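Two containers on a break table, gray for trash and green for cans – how do I stop the mix-ups?

Miroslava Hordiienko
17 August 2026

I look after the break table in a small office in Plosbridge. We have two tabletop containers at the back against the wall, a gray one for ordinary trash and a yellow-green one for drink cans. They are the same shape. The cans go to a redemption point down the road, and the attendant there will not take a bag with food wrappers or tea bags in it.

We have used this setup since April. People get it right for a few days and then the green one fills up with napkins. The other problem is cans that go in with drink still in them. I have had to wash out the green container 3 times since we started and I would like to stop doing that.

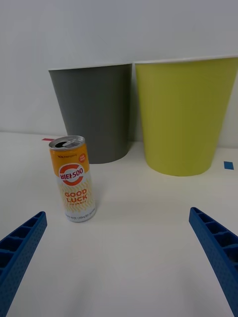
Vita 500 can, already opened, with both containers behind it.

I do not want a big printed sign because the wall was just painted. I also do not want to move the containers to the floor. Is there a simple way to make this clearer? And should the cans be crushed before they go in?

Leszek Zieliński

Do not crush them until you have asked the redemption point. Some places scan the code on the side of the can and a flattened one gets refused. Where I live the machine spits them back out. If your place goes by weight, crush all you like.

For the liquid, the only thing that worked for us was putting the containers next to the sink. If there is no sink near your table then keep a jug there and have people tip the last of the drink into that. Somebody has to empty the jug every day or it smells. 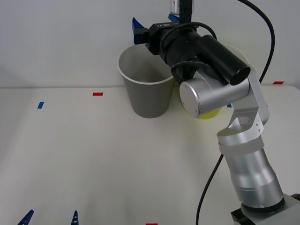
3 min read

Esther Rugemalira

I ran the recycling at a school called Jindik for seven years, with a lot of small containers and a lot of people who were not paying attention. A few things from that.

Color alone does not tell people much. You know gray is trash and green is cans because you set it up. A visitor sees two containers and uses the closer one. You said no sign on the wall, so put the word on the container itself. Write CANS on a piece of masking tape and stick it on the front, below the rim, facing the side people walk up from. Do the same with TRASH. Use capital letters and a thick marker. When the tape gets dirty, peel it off and make another.

Next, put some space between the two. When the rims are close together people drop things in without aiming, and whatever bounces off one goes into the other. Two hand widths is plenty. We put a napkin holder in the gap.

On rinsing, a little water swirled around and poured out is enough. You do not have to get it spotless. Line the green container with a small bag anyway, and change the bag when you change the trash.

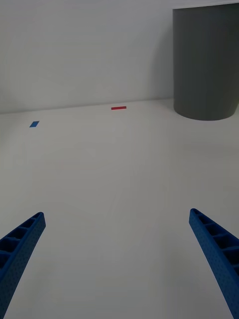

Containers that light get pushed around all day, and once they have moved people stop looking for them in a particular place. Mark where each one belongs. You already have bits of colored tape down, a thin red strip close to the wall and a blue piece farther left, so you know the stuff shows up well on a white surface. I would pick one color for trash and one for cans and keep to it, with a short line in front of each base. If the tape you have now is there for something else, use a color that is not already taken. Painter's tape comes off clean. Packing tape does not.

Shewit Kassa

Agree with Esther about labels. We tried lids with a round hole in the can one and it helped, but the lids kept walking off. Ours were from Dolel and I don't think they make them anymore.

Also check how big your container is next to a can. If it only holds a few, it will be full by lunch and then cans go in the trash because there is no room. Empty it twice a day or get a bigger one.

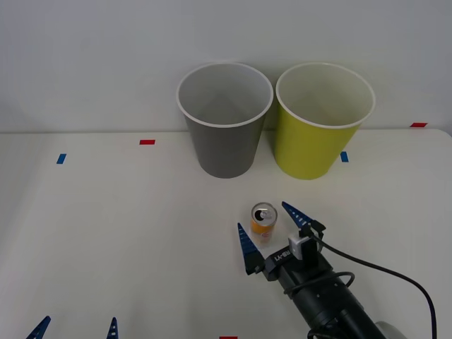
Gray and yellow-green side by side, can in front.

I would also give people a spot for cans that are not finished yet. We have a tray on ours. Half the full cans in our bin were ones somebody put down and somebody else cleared away.

Miroslava Hordiienko

Thank you all. I called the redemption point and they want the cans whole, so no crushing. I will do the masking tape labels and move the containers apart, and I will look for a tray. The sink is down the hall so it will have to be the jug.

Contact us | Copyright Derese Community Help | Back to top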